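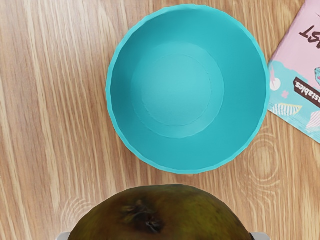 Skeptics wanted: test readers for diet and sleep claims

Most wellness advice is sold by people who never checked whether it works. We at Drelto have read plenty of it, and we have doubts about nearly all of it, including the parts we would like to be true. For a consumer report due out after July, we are looking for 43 adults who will follow one popular eating or sleep plan for four weeks and write down what happens, even if nothing does.

You don't need to believe in the plan. We would prefer that you didn't. If you already sell, coach or post about any such plan, please don't apply.

What you would do

Keep a short daily log of meals, bedtime and mood. Answer a call from us every Friday, 20 minutes at most. Send in your receipts. Some of these plans are called cheap, and we want to see the bill.
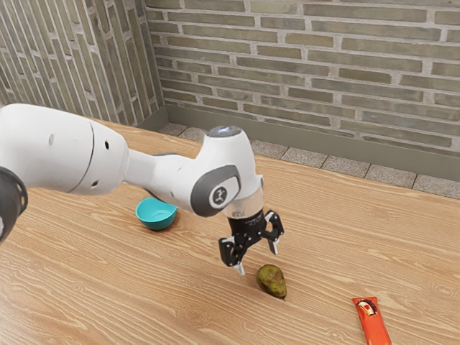 On the table.

What you would not do

You won't take pills, powders or anything else that comes in a tub. You won't be weighed by us. We are not doctors, and this is not medical research - we can't tell you whether a plan is safe for you. Anyone who is pregnant, under 18 or being treated for diabetes or an eating disorder can't take part.
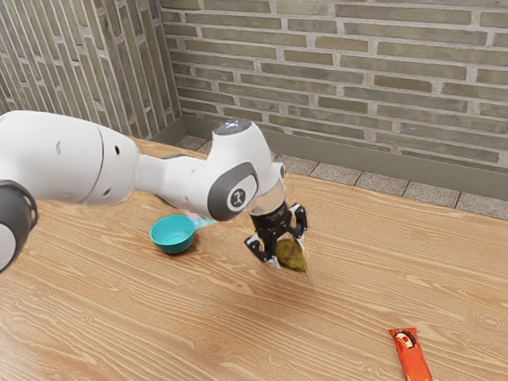

PAY AND TERMS

$500 for a complete log, paid through Arska within two weeks of your last call. Drop out halfway and you still get paid for the weeks you finished. There is no bonus for good results, and we will not print before and after pictures.

About 700 people applied last time, and a fair number sent the same letter about their "wellness journey." Please skip that. Tell us in a few lines what you eat on a normal workday, what time you go to bed, and one health claim you once fell for.

Our Zerkside office handles all applications by mail or through the form on this site. Logs are stored without names. We reply to everyone, though it may take a while.

Closing time is 5 p.m. on the last Friday of the month.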